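The Little Things on My Table: A Kitchen Gallery

Hi and welcome back! I've been promising Geum-ok Ok a page of my kitchen bits for ages, and she's been very patient with me. I love big holiday spreads as much as anyone, but it's the small stuff I get attached to, the bowls and boards and funny little knives that come out again and again. 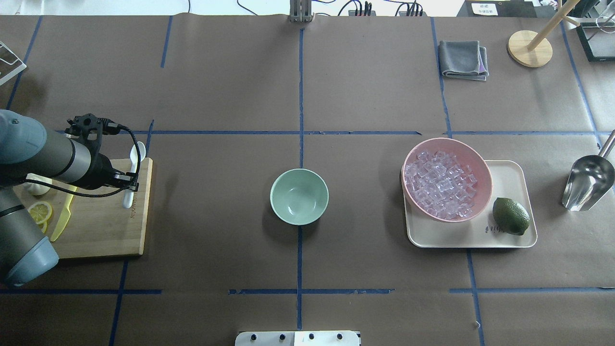
So, a bit about how I collect. Most of my bowls come from thrift stores, and I have a weakness for anything green or pink (my sister says I shop like it's Easter all year). Mint green is my favorite for soup or for a salad that's just for me. Pink I like best with ice piled up in it, it looks so cheerful next to a lime!

Bamboo is my pick for a cutting board. Mine gets a rub of oil every December and a quick rinse the rest of the year. Lemon and garlic get chopped on it more than anything else, and if the garlic smell hangs on, half a lemon and some salt will take care of it.

I'm also a big believer in trays. A beige one goes with every color I own, and with a raised rim I can carry ice across the kitchen without leaving a trail. I paid 175 cents for my first tray at a yard sale, all in change, and I still brag about it.

Next up is the glassware shelf, once I've washed it all. I have almost 27 tumblers up there and two of them match. If you have a spare pink bowl you'd like to swap, write me!

Page last updated 10/04/2001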